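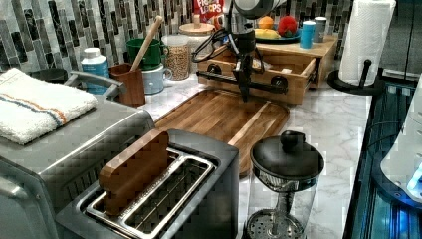
Piso – kitchen counter pick-and-place recordings

Reading time: 7 minutes
Last updated: February

Hello, and welcome to the Piso repo! Piso is a robot arm hung upside down over a kitchen counter, plus the recordings I've made while steering it by hand, plus a pile of scripts of wildly varying quality. If you came for the recordings, skip to "What's in the folders". If you came for the mount, I've put what I know under "The build", and I'm sorry in advance about the drawings.

There are 829 episodes in this release. An episode is one go at one task, from the arm leaving its parking pose to the arm getting back to it, whether or not the go went well. I've kept the bad ones in and labelled them. Please don't filter them out before you've had a look, some of them are the most useful thing here (the toast ones especially).

The tasks

There are four tasks, and the names in brackets are what you'll find in the metadata.

Toast out (toast_out). A flat wooden block shaped like a slice of toast starts upright in the left slot of the toaster. The arm grips it by the top edge, lifts it clear and lays it on the cutting board. Sounds easy. The slot is deep and the block sits in there with a bit of wobble, so if you come in at a slant you pinch a corner and it swivels. Most of my early attempts ended with the block jammed sideways and me saying things I've since trimmed from the audio.

Toast in (toast_in). Same block, other direction. Much harder, and I'd start with the other three if you're training something small.

Fruit to board (fruit_board). Take a named fruit off the dark blue plate on top of the wooden box and put it on the board. The banana is the awkward customer here. The orange will roll if you let go too high, so set it down and then open the fingers, don't drop it.

Drawer (drawer_close). The wooden box has a drawer with a black bar across the front and round black knobs. It starts open, and the arm pushes it shut. I did try recording an opening version as well, but the gripper kept riding up off the knob, and those attempts are in a separate folder called drawer_open_sulk which I don't count as part of the release. You're very welcome to it.

The build

The arm hangs from a beam over the counter. I started out with it clamped to the worktop like everybody does, and it was forever in its own way: it couldn't reach the back without knocking the French press, and I had no room left to make an actual cup of coffee. Hanging it up fixed both. It also means every tutorial on the internet has gravity the wrong way round for you, so check the sign in config/mount.yaml before you power up. I didn't, the first time. The arm had a little go at saluting the ceiling.

The beam and plate were cut at Pakance, the shared workshop I belong to, on the evenings when the big saw was free. If you're making your own, make the plate thicker than you think. Mine flexed at first, only a hair, but a hair at the shoulder is a thumb's width at the fingertips and I spent ages blaming the calibration. I added a brace and the whole problem went away in an evening.

The cables loop out from the side of the arm. I know! I've tried running them tight along the links and they snag whenever the wrist turns past halfway, and a snagged cable pulls on the wrist and shows up in the torque readings as a mysterious bump. With a loose loop it all moves freely. The price is that the loop gets in view, and its shape changes from episode to episode, so don't use it as background for anything clever.

The fingers are long, thin and black, and they point straight down in the parking pose. They reach into a toaster slot nicely but they bend a bit under load. I went through several shapes before this one. The files for all of them are in hardware/fingers, and the ones I use are called "dekker" after the drawing I started from. Grip pads are stuck on with ordinary double-sided tape. Replace them when they go shiny.

The control board runs software I call Nulberg, which lives in its own folder and has its own rather grumpier readme. You don't need it to read the recordings, only to drive the arm.

Leaving the clutter in

I get asked to tidy the counter, so let me stick up for it. It's a working kitchen. There's a toaster oven with a folded towel on top, a French press next to the toaster, mugs stacked at the back, jars, a box of Froot Loops, a paper towel roll on its stand. None of it is a target for any task, and I left all of it where it was on purpose. I'd already had a policy that worked beautifully on a bare table and then fell to bits when I put a mug down near it, and I didn't fancy doing that twice.

The flip side is that it's all one kitchen. The same marble pattern, the same striped board lying at the same sort of angle, the same mosaic tiles up the back. A model can learn a lot from "the light brown stripe goes there" and nothing at all about fruit. If you train only on this you'll get a model that's very good at my counter. Mix it with something else if you can. 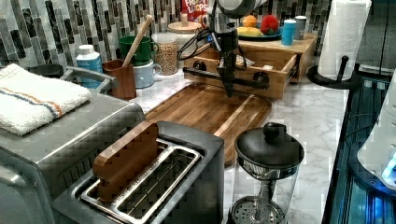 Shuk-fan Tsao wrote in to say that the random split I shipped first was flattering the results, as episodes recorded back to back were landing on both sides of it, and could I please split by session instead.

Fair cop. I reran everything with a session split and the scores dropped quite a lot, toast_in worst of all. The old split files are still in splits/old so that anyone who used them can check their numbers, but please use splits/session from now on. Shuk-fan also sent a patch that stops the loader shuffling inside a session, and that's merged. Thank you!

What's in the folders

episodes/ has one folder per episode, with the video, the joint positions, the gripper opening and a small text file of notes. The notes are typed by me straight after each go, so they range from "fine" to a paragraph of grumbling.

splits/ has the lists, see above.

hardware/ has the mount drawings and the fingers. The mount drawings were done on paper and photographed. I keep meaning to redraw them.

tools/ has the player, the trimming script and a checker that tells you if an episode has a gap in its timestamps. Run the checker on anything you record yourself. Mine found more gaps than I'd like to admit, nearly all from the laptop going to sleep.

Labels

Each episode has a result: done, part or failed. "Done" means the object ended up where the task says and nothing else got knocked. "Part" is for when it got there but something went a bit wrong on the way, such as a nudged jar or a second grip. "Failed" is everything else. I did all the labelling, over a long run of evenings, and I was stricter at the start than at the end. I've relabelled the drawer ones to even that out but haven't got round to the fruit yet.

If you disagree with a label, open an issue with the episode name and I'll look at it. I've changed plenty already.

Known problems

The lighting drifts. There's an appliance on the right that glows blue, and it throws reflections you'll see more strongly in the evening sessions.

The gripper opening reads slightly wrong for the first second of an episode. I trim it in the loader, but the raw files still have it.

For two sessions I had the wrist camera's clock set wrong. They're marked clock_bad in the metadata and the loader skips them by default. The joint data in them is fine if that's all you need.

The fruit aren't always put back in quite the same spot on the plate. I count that as a feature, but if you were hoping for fixed starting positions you'll be disappointed.

Driving it yourself

I steer with a small handheld copy of the arm, held upside down to match, and it took me four weeks to stop over-reaching. Go slowly. Record a few throwaway sessions and delete them without watching. Keep your other hand near the stop button and away from the counter, and unplug the toaster at the wall before you do any of the toast tasks – mine stays unplugged the whole time the arm has power, no exceptions. I make my toast first.

Using and sharing

Do what you like with the recordings, including commercial things, as long as you say where they came from. The scripts are under the same terms. If you build a hanging mount from the drawings, use your own judgement about your ceiling and your fixings, and have somebody who knows joists look at it.

Next on my list is pouring oats from a jar. I've bought a bigger dustpan. Pull requests are welcome, particularly for the player, which still crashes if you drag the slider past the end.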